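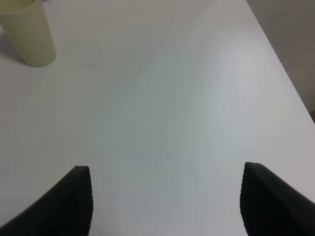

Lisdale Growers' Kitchen names Hadiza Amadi as its first director of community enterprise

LISDALE -- The Lisdale Growers' Kitchen is thrilled to welcome Hadiza Amadi as its first director of community enterprise. She starts in August and will lead the kitchen's training program, its small business loans and a new partnership with the neighboring town of Grandon.

Amadi comes to Lisdale from the Ekwueme Fund, where she spent four years helping people with good food ideas turn them into steady work. Many of the people she worked with had never written a budget or rented a stall before. Some now run catering businesses, one makes hot sauce for a string of corner stores, and a pair of sisters took over the lunch counter where they once washed dishes!

"I grew up in the back of my aunt's bakery, so I know how much of this work happens before sunrise and how lonely it can get," Amadi said. "What I love about the Growers' Kitchen is that you walk in at 5 in the morning and somebody is already there, and they'll taste your soup and tell you the truth about it. I want a lot more people to have that."

The new position was made possible by a gift from Omport, the regional shipping cooperative, which has backed the kitchen since it opened. The gift covers the director's salary and adds to the loan pool, so that members can borrow for things like a used van, a second freezer or the first month's rent on a storefront.

"We talked with a lot of wonderful people for this job, and Hadiza was the one who asked to meet our members before she met our board," said Olumide Okafor, executive director of the Growers' Kitchen. "She stayed all afternoon. By the end she had an apron on and was helping pack plantain chips. We're so happy she said yes."

What's coming this year

Amadi's first project will be a longer version of the kitchen's starter course. The current course runs for six weeks and covers food safety, pricing and labels. The new one will add evening sessions on bookkeeping and on selling to schools and hospitals, which members have been requesting for a long time. Child care will be offered on site during the evening classes, and course materials will be printed in English, Spanish and Igbo.

The kitchen has trained almost 300 people so far, and there are 40 places in the first round of the longer course. Current members and people on the waiting list will hear first, and any places left over will be open to residents of Lisdale and Grandon.

Amadi will also work with growers on the Grandon side of the river, who have plenty of tomatoes, okra and peppers in late summer and few places to sell the ones that are bruised or oddly shaped. The plan is to bring that produce straight to the kitchen, where members can buy it at a fair price and cook or can it the same day. A trial run last season went well -- the relish alone sold out in one weekend -- and several farms have already asked to join.
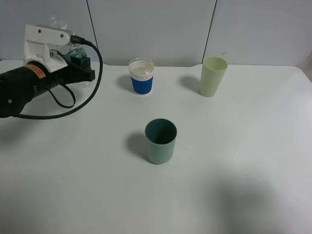 How to get involved

Neighbors are warmly invited to meet Amadi at an open house at the kitchen in August, from 4 p.m. until the food runs out. Members will be cooking, and there will be short tours of the cold room and the new canning area. Entry is free. The first 100 guests will go home with a jar of something made by a member.

Experienced business owners who would like to mentor a new member can sign up at the open house or at the front desk. Mentors meet with their member twice a month, usually over coffee, and do not need a background in food. The kitchen would especially like to hear from people who know insurance, refrigeration repair or sign painting.

About the Lisdale Growers' Kitchen

The Lisdale Growers' Kitchen is a nonprofit shared kitchen and training center for people starting food businesses. Members rent cooking time by the hour at rates based on income, and have access to classes, loans and a weekly market table. It is based in the old feed store next to the Lisdale rail stop.

Media contact: Olumide Okafor, executive director. Interviews with Hadiza Amadi can be arranged through the kitchen's front desk, mornings preferred.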